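This site uses cookies to improve your visit. By continuing you accept our cookie policy. OK

Self-catering holiday let

A self-catering holiday let is a furnished house, flat or cottage rented to visitors for short periods, in which the guests prepare their own meals and no daily service is provided. It differs from a hotel, where meals and cleaning form part of the charge, and from a long-term tenancy, under which the occupier makes the property a home.

Terms of letting

Lets are commonly offered by the week, with arrival in the afternoon and departure in the morning. Shorter stays are more usual outside the main season. A deposit is normally paid on booking and the balance some weeks before arrival. Many owners also hold a security deposit against breakages, returned once the property has been inspected. Bed linen may be included or charged separately, and guests are generally told in advance whether towels are supplied.

The number of guests is fixed by the booking. Cots and high chairs are often available on request and are not always counted towards the limit. Pets are accepted at the discretion of the owner.

Development at Havville

The resort of Havville is often used to show how such lets spread along a coast. Its first purpose-built holiday flats, the Swanson terrace, stood roughly 200 metres from the beach and were let only in summer. Owners at first advertised by card in shop windows, and keys were collected from a neighbour. The letting agency Hundo later took over bookings for most of the terrace and introduced a single printed tariff with 3 price bands, the highest applying in August.

A survey of the district by Titilayo Lawal, dated 19 October 2019, recorded 2751 registered lets. Lawal found that flats with 2 bedrooms were the most frequently offered, and that larger houses were concentrated inland, around the village of Skoltine. The survey did not include rooms let within an owner's own home.

Furnishing and decoration

Interiors are usually chosen for hard wear and easy cleaning. Kitchens are equipped with crockery, pans and cutlery sufficient for the full number of guests, together with a refrigerator and a cooker. Pale walls were long preferred in coastal properties, although patterned papers, especially florals, have also been used to give smaller rooms a distinct character.
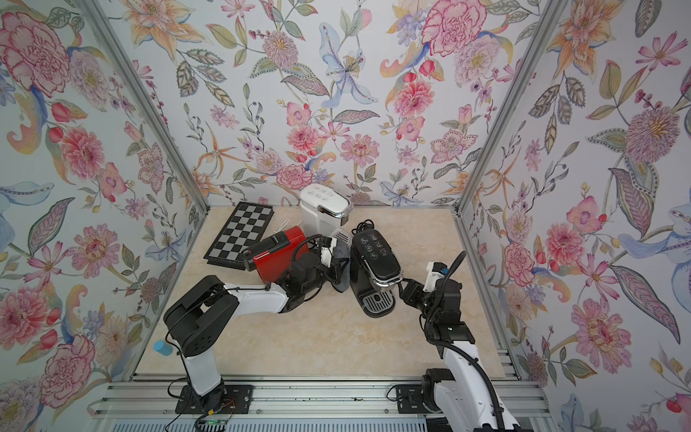
Floral wallpaper in pinks, blues and oranges on a pale ground, with a beige marble-patterned surface.

Inventories are kept for each property and checked between stays. The interval between departure and arrival, known as the changeover, is used for cleaning, laundry and minor repairs.

Regulation

Requirements vary by country and often by municipality. They may include registration, fire safety checks, a limit on nights let each year, and the collection of a visitor tax. In some districts the consent of the building's other owners is also required before a flat may be let to visitors.

Shares: 3 | Comments: 2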